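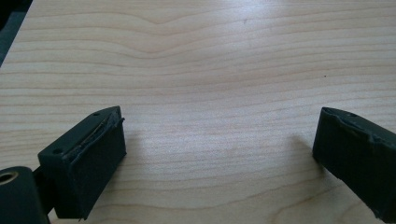
The hand-held gripper over the wiping table at Nurnton. Both pads are getting ragged along the top edge.

Progress note to Grosteo, 30th November

Hi all — you asked for the short version this time, so I'll try!

The wiping and clearing work is where most of the money went this period, and it's going better than I feared in the spring. We've now recorded 900 demonstrations with the hand-held gripper, split between the test kitchen in Nurnton and the back counter of the shop in Peltcombe. Picking up a cup and moving it to the tray is pretty solid. In the last round the arm managed 43 cups before it dropped one, and I may have cheered out loud.

Cloths are another story. It can grab one, it can drag one, but folding it over to a clean side (which my kids can do, when bribed) works maybe one time in four. Crumbs are worse. It wipes where it saw crumbs a moment ago and then leaves a neat little line of them at the edge of the table. So can it do the shop's closing chores yet? No. Could it clear cups while a person does the wiping? I think so, and I'd like to try that in Peltcombe in January.

Money and parts: we're on budget apart from the finger pads. The covering peels at the top after about 30 hours of use, a lot sooner than I'd planned for, and I've been putting off changing them. The Zariņš pads cost more but they're molded in one piece, so there's no strip along the rim to catch on things. I'd like to move a bit of the travel line over to cover two sets. Let me know if that needs a form.

One thing I got wrong last time — I said the pale tabletop would be easy for the vision side. White saucers on pale wood are a pain, and 23 of the failed pickups came from exactly that. We're adding a darker table and re-recording the saucers next.

Still to do before the next report: the saucers, the shop's insurance letter, and a proper go at the sink.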